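Home Opinion Housing Archive Contact

The case for the plain control

Standards for rented housing say a good deal about boilers and almost nothing about the controls a tenant uses every day. I think this is an error, and a cheap one to correct.

In Bretow, 132 of the 571 repair calls logged by one landlord concerned equipment with no fault. The heating had been left on a holiday setting, or a timer had locked. Each call cost a visit. A control that shows its state at a glance would have removed most of them.
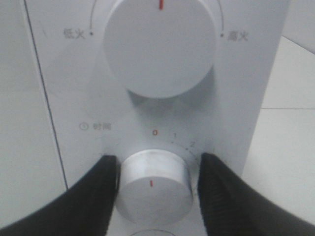
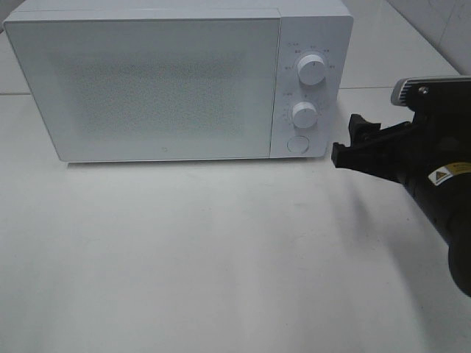
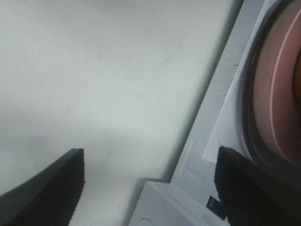
VILTHAM, May – The usual objection is that dials are imprecise. For room heating the objection is weak. A tenant needs a setting that can be found again, and a marked dial gives that. The Ellano panel fitted in the newer flats offers 16 modes on 2 menus, and the handbook is kept at the letting office.

Olmedo took the other course and wrote a short rule into its tenancy standard: every heating control must be readable from standing height and must work without a handbook. The rule does not ban screens – it asks them to meet the same test. Viltham should copy it at the next review and apply it to ventilation too.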